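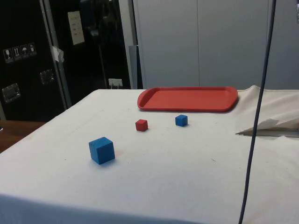 Two small cubes, one large cube, and an empty red tray at the back of the table.

Palomino tray loading package
Bivard

12 shares | 3 comments

Palomino is a tabletop loading package for operations that place mixed parts in shallow trays by hand. It consists of an arm, a two-finger gripper, a controller and the Silaveck task software. The package is intended for low-volume kitting benches where part size and colour change from one order to the next and a fixed feeder would need retooling each time.

Parts are presented on a flat surface with no nest or locating pins. The tray can sit at any angle within the working area. Silaveck identifies the tray by its rim and the parts by size and colour, then works through the order sheet one part at a time.

Working area

The standard working area is 1000 mm wide. Parts should be laid out with enough clearance for an open finger on each side; parts that touch are skipped and flagged on the operator panel. Tray position is read again at the beginning of each order, so the tray may be moved between orders but should be left alone during a pick.
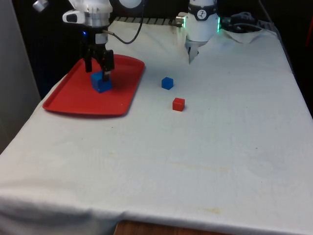 Fingers closed on the larger blue cube at the tray. One small blue and one small red cube on the cloth.

Gripper

The gripper is electric and needs no compressed air. Finger opening, closing speed and grip force are set per part and stored with the part record. Where an order contains two sizes of the same colour, both sizes must be entered as separate records. Fingertips are a wear item and can be changed at the bench with a hex key.

On release, the fingers open to the width given in the part record and the arm lifts vertically before it travels. For parts placed near a tray rim, a narrower release width can be entered. Too narrow a setting will drag light parts on the lift, and the value should be tested with an actual part from stock. 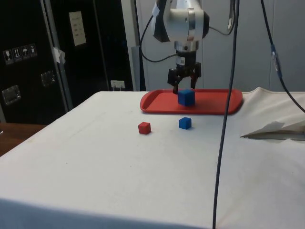

Open fingers straddling a blue cube on the tray.

Staffing and duties

Palomino does not remove the operator from the bench. Duties move from placing parts to laying them out, checking filled trays and clearing flagged picks. Sites should plan for the following:

One trained operator can attend two benches if these are side by side. Attending two benches in separate rooms is not supported.

Operators who formerly loaded by hand need about 9 hours of training, including finger changes and part record entry. No programming background is required.

Manual loading should be kept up. If the arm is down, the order sheet prints in the same sequence that Silaveck uses and the tray can be completed by hand. Staff who have not loaded manually for several months are noticeably slower at it, and a short rotation is recommended.

At Hurnalon, where the package was installed in February, the bench fills 378 trays on a full day shift. Mirjam Desmet, production supervisor, reports that throughput per bench is close to the former manual figure and that the main change has been in how the shift is divided. Inspection used to be done by whoever was free at the end of the shift. It is now a posted duty with its own hour, and two of the loaders asked to take it on permanently. She also notes that the wrist complaints raised at the old bench have dropped off, while standing time has gone up. Stools have been ordered.

Pay classification for operators is a matter for the site. Bivard can supply a written task description on request.

Supply

Part records: up to 200 stored
Power: single phase, standard outlet
Operator panel: included, wall or bench mount
Bench and trays: supplied by customer
Spare fingertips: two sets included

Commissioning takes place on site and can be booked on a Saturday to avoid lost shifts. A sample tray and several of each part must be on hand. Risk assessment of the finished installation remains the responsibility of the site.

12 shares | 3 comments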